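Filed under: Short Reads, Fiction

The returns desk at Grelstead closed in October, and I still had one mouse to send back. I'd bought it from Neltelon for the long nights of typing, used it for 21 days, and then my aunt gave me hers and I went back to the old kind of clicking. So out came the packaging, which I'd kept (I keep everything).

The cable was the first thing I fussed over. You wouldn't think a cord could have moods! 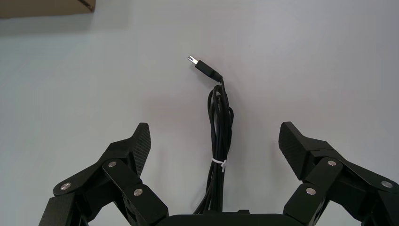
The cord, tied and on its best behavior.

I'd told myself the whole job would take 10 minutes. My mother packed the way other people pray, and I could hear her all the way from Arkstead – paper flat, heavy things down, don't force the lid. I forced the lid. Then I opened it again and said sorry to it, out loud.

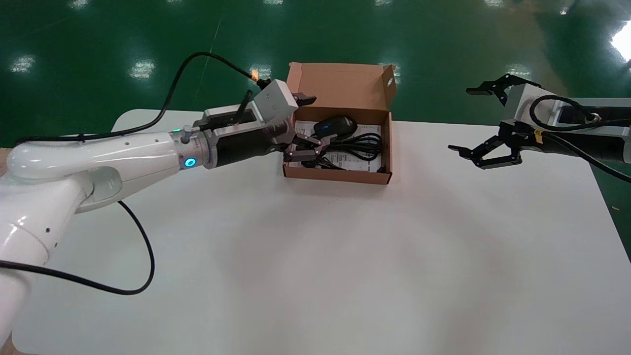

Mouse and paperwork, both in the box.

We use cookies to improve your visit. Accept | Manage settings

My mother never returned a thing in her life. She kept a toaster that only did one side, and she'd turn the bread around and call it exercise. I thought about her while I looked at the box with its flap standing up at the back, like a hand raised in class, and I wondered what she'd have said about me giving up on something after three weeks.
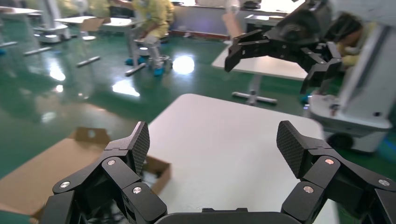
The refund was never the point, I suppose. It wouldn't have covered lunch at Neagu, even without the soup. But a box wants filling, and I wanted one finished thing that day – with a lid on it, a label, and a line to stand in.

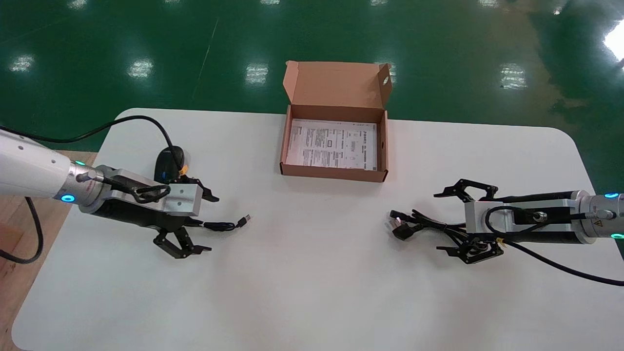
I got there with nine minutes to spare. The clerk asked if anything was wrong with it, and I said no, it was a perfectly good mouse, and then I took it home again.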